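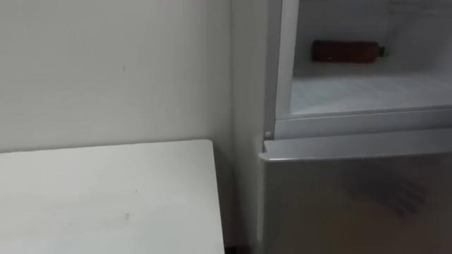 # Noltuvbridge opens its shared kitchen corner, and I'm rather pleased about it

**Noltuvbridge, 1st March.** I'm Ülle Jaunzems, I look after the shared rooms at Letance, and I've been going on about this corner for so long that my colleagues made me write the press release myself. So, hello! From today our tenants have a proper spot for their lunches, their milk and (yes, I know) their ice cream.

It's a small corner and we've kept it simple: a white table along the wall, a tall fridge right beside it, and pale walls that make the whole place feel lighter. The table has a few scuffs on it already and I'm leaving them alone. It's a table for using. 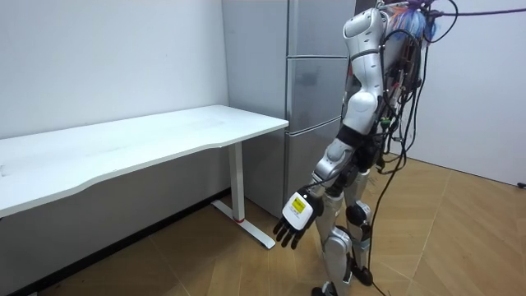

## What it cost and who helped

We spent £700 in all, which came out of the Laitinen fund for shared rooms. We'd asked tenants what they wanted most and 527 of them wrote back, far more than I'd bargained for. Cold storage won by miles – the old arrangement was a cool box under the stairs, and the less said about that the better.

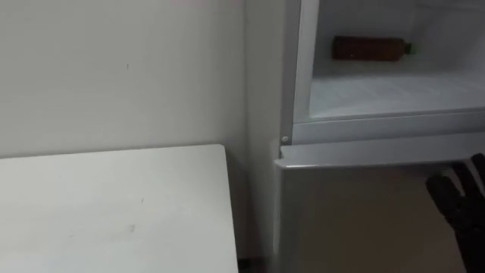 ## The freezer bit

The freezer compartment is at the top, white inside, and I'd like it to stay easy to get into. Each tenant can keep up to six tubs in there, labelled with a name please, and anything without a name goes at the end of the month. Platex are lending us stackable tubs for the first three months, so come and ask me for a set before you go out and buy any.

I've also been asked about the table. You can put your shopping down on it while you sort out what goes where, and a drink is fine too,

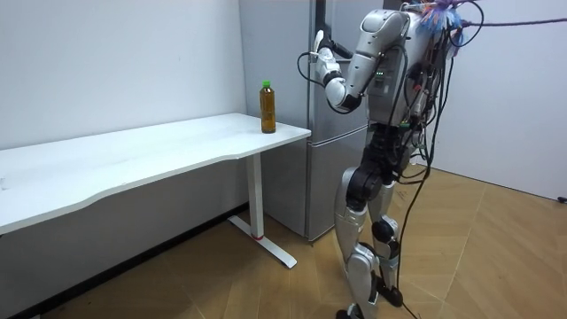

but please take your things with you afterwards so the next person has room to unpack. We'll ask everyone again in June whether a second fridge would be worth having. I've got my own view on that!

**Press contact:** Ülle Jaunzems, shared rooms, Letance, Noltuvbridge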